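Part 3: Putting the Top On

If you've been following along from Part 2, your Niseck folding layout table now has two trestles, a center rail and a bag of hardware you haven't opened yet. Good. Leave the bag shut for another minute and clear yourself some floor, because the top is the biggest piece in the kit and it needs room to swing around.

I wrote this section after building three of these for our model railroad club, and the first one went together backwards. So if I sound fussy about which way things face, that's why! The factory leaflet covers this whole part with one drawing and an arrow.

What you need

The Phillips screwdriver from Part 1, the small hex key from the kit, a pencil, a tape measure and a second person. I had Gwion Gittins, who is tall, and I am not, and we managed fine.

Before you lift

1. Open both trestles all the way until the side braces click. Push down on each brace with your palm. If it pops back up, it wasn't locked.

2. Check the center rail. The slotted side faces up. (Ours faced down the first time, and we only found out once the screws had nothing to bite into.)

3. Set the trestles 50 inches apart, measured between the inside legs. Measure at the floor and again at the top. If the two numbers don't match, one trestle is leaning and you need to go back to step 1.

4. Pull the four rubber pads out of the small envelope and stick one on each corner of the trestle tops. Press each one and count to 20. They slide around if you rush them.
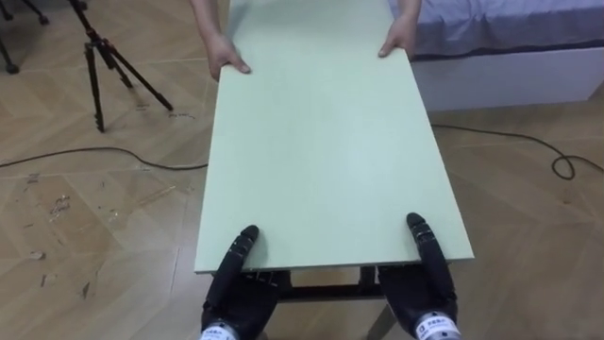 5. Lifting comes next, and the trick is to agree on a word before anybody moves. Ours was "up," and I'd suggest you pick yours out loud. One of you takes each end, and you keep the top flat the whole way over, like the pale green board here with hands at both ends of it. Thumbs on top and fingers underneath works nicely. Walk sideways, both of you, so neither person is going backward into a trestle.

6. Lower one end onto its pads first, then the other. Don't drop the second end the last inch, however tired your arms are — the pads will shift and you'll be peeling them off and starting over.

Note: If your top came with a protective film, leave it on until you've finished Part 4. Mine got peeled early by an excited nine-year-old and has a scratch to show for it.

Squaring it up

7. Go to one end and look straight down the long side. The overhang should be the same at both trestles. Nudge the top with the heel of your hand, a little at a time.

8. Measure from corner to corner, then do the other diagonal across the trestle legs. You want them to match. If they're off by the width of a pencil line I wouldn't worry, and I say that as a worrier.

9. Once you're happy, mark each trestle position on the underside in pencil. It means crawling under there, but you'll be glad of those marks the next time the table comes out of the closet.

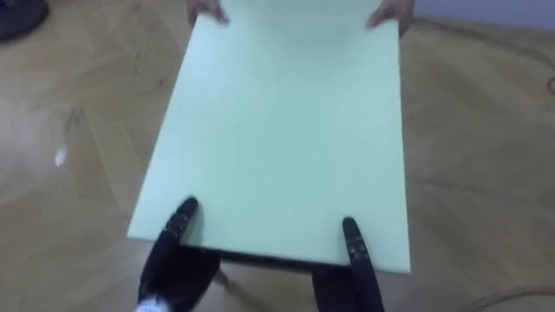 Figure 3-2. Panel held at both ends, human hands at the far one and black robot grippers at the near one.

Fastening

10. Now you can open the hardware bag. You should have 17 screws, and yes, that's one more than you need. Fathima Mridha from the Zundenska store told me the extra is a spare, so tape it under the rail where you won't lose it.

11. Start all the screws by hand, just a couple of turns each. Don't tighten any of them yet. Begin in the middle of the rail and work out toward the ends.

12. Go back around with the screwdriver and snug them up in the same order. Stop when the head sits flush.

Caution: No power drills here, please. The screws are short but the holes strip easily, and a stripped hole near the end of the rail will make the top rattle every time a train goes over it.

13. Fit the two hex bolts through the end plates and tighten them a quarter turn at a time, switching sides as you go.

14. Lean on each corner. If one dips, loosen the bolts at that end, press the top down flat and tighten again.

If you ever need more hardware, the bag is part number 371, and it also fits the older Pritchard trestles if you have a pair of those kicking around the garage. It does not fit the Clonitz ones. The threads are different, and I have two bent bolts in a jar that say so.

Leave the table standing overnight before you put any track on it, then give the bolts one more quarter turn in the morning. Part 4 starts with the backboard.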